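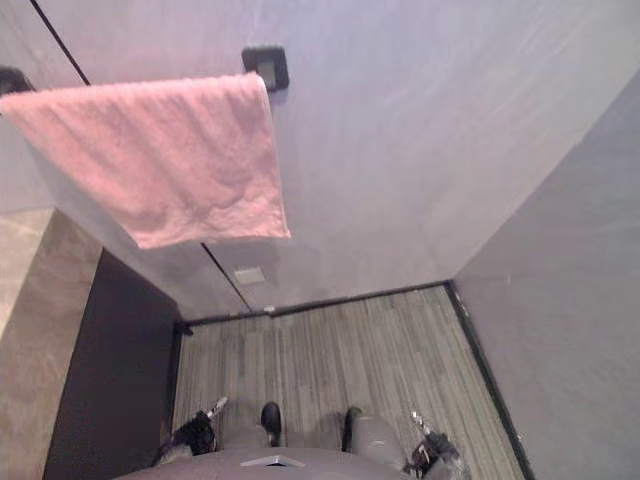 Why does the planner need to know where the robot's own arms are? Without a self-filter, every depth point on an arm looks like an obstacle, and the planner refuses to move at all.

That was my whole Saturday, and I loved it! I finally got the self-filter in Evico running ahead of the map update (it used to run after, my mistake back in May). I replayed 3,007 saved depth clouds through it and the ghost obstacles near the grippers are gone in all but 2. Both happen at startup, before the first joint angles arrive, so I'm going to hold the map until they do.

Padding is 20 mm for now. Next up is soft stuff like towels, which my collision checker still treats as solid wall.

March 2, 2024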